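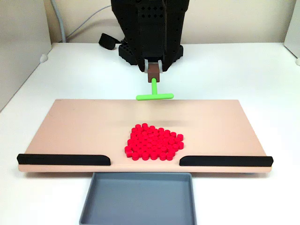 Cambio de numeración en los cuadernos de taller

Llevo desde agosto pasando a limpio los cuadernos y he tenido que rehacer el sistema de referencias. El anterior asignaba un número correlativo a cada entrada, sin distinguir entre medición, reparación y compra. Con 300 entradas la búsqueda manual deja de ser práctica: localizar el ajuste de una bisagra me costó una tarde.

El esquema nuevo tiene tres campos. El primero es una letra: M para mediciones, R para reparaciones, C para compras. El segundo es el número de cuaderno, con dos cifras. El tercero, la página. Así, R-04-17 remite a una reparación anotada en la página 17 del cuarto cuaderno. No incluyo la fecha en la referencia; ya figura en la cabecera de cada página y duplicarla generaba discrepancias.

Marcelino Coutinho me sugirió por correo añadir un cuarto campo para el material. Lo probé con 50 entradas y lo he descartado. Una misma reparación puede llevar latón, cola y fieltro, y elegir uno como principal es arbitrario. El material va ahora en un índice aparte, en fichas de cartulina, con tantas referencias por ficha como hagan falta.

Sobre el papel: los cuadernos Geltness admiten bien la estilográfica, pero la encuadernación cede si se abren planos a diario. He reforzado el lomo de los más usados con tela encolada. El secado es de 6 horas bajo peso; con 4 la tela se levanta por las esquinas.

Queda pendiente el cuaderno 02, que tiene páginas sin numerar y varias hojas sueltas intercaladas. De momento las hojas sueltas llevan el número de la página anterior seguido de una letra minúscula. Anisa Chin usa el mismo criterio en su archivo y no le ha dado problemas.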